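August 15, 2019 — Drerklow bench, cloth task, handheld grippers
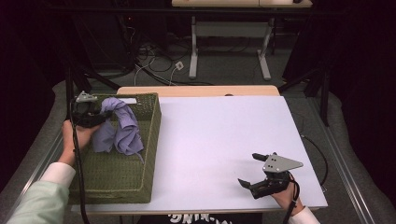 Target for this block is 400 usable episodes of cloth from basket. The February set stopped at 973 across all tasks, and too few of those were soft goods, so the Plorkari policy still treats fabric like a box and closes on the middle of it. Going for an edge grasp this time: left jaws pinch the upper edge of the cloth, right gripper waits open over the white top, jaws pointing left. An episode starts when both grippers are off the table and ends when the cloth is down and both jaws are open.

Cable routing needs work. Both cables drop toward the operator, and on long reaches the left one drags on the table edge. Pull shows up in the wrist trace as a small step in roll. Tried a longer service loop, no change yet in the trace. Next try is a clip at the forearm.

Checked the plate screws on both grippers before starting. Right one had backed out by 2 turns. Retightened, reran calibration, saved under the Aigner naming scheme.

First 100 episodes reviewed at half speed. Rejects are mostly early closes, where the jaws catch the basket weave along with the fabric. Keeping these in a separate folder — Wambridge asked for failures with labels, and they cost nothing to store.

To do: vary basket angle between episodes, re-crumple by hand each time, log cloth color in the header. Sync offset between left and right still unexplained.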